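The Bus to Ilberg

My aunt Paweena Yimyam left Kaewkla with one suitcase and a jar of chili paste wrapped in a sweater, and the jar made it, which is more than I can say for the sweater. I was on the same bus, seven years old and carsick before we even got out of the valley!

The blue cloth comes into it later.
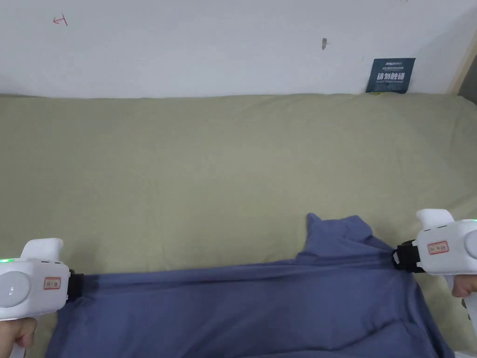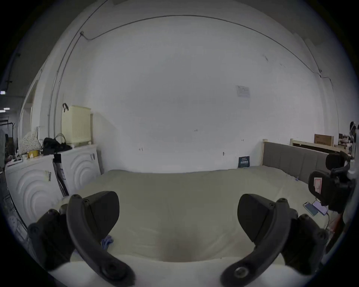
So, the bus. It was 1,664 steps from our door to the stop (I counted out loud the whole way, and she let me), and then we sat on the curb for almost 50 minutes eating sticky rice out of a bag. A man with a rooster under his arm asked where we were headed. "Ilberg," my aunt said, like it was just down the road and she went every week.

"What's in Ilberg?" he said.

"A job and a cold kitchen."

She was right about the kitchen. The job was gone by March, but by then she'd met Avik downstairs, who fixed radios and sang all day long, badly, and who needed someone to keep his books. She told him his books were a disgrace. He gave her a chair and a pencil!

I slept most of that ride with my head on a square of blue cloth she'd folded up for me, and when I woke she was whispering the names of the streets to herself, getting ready.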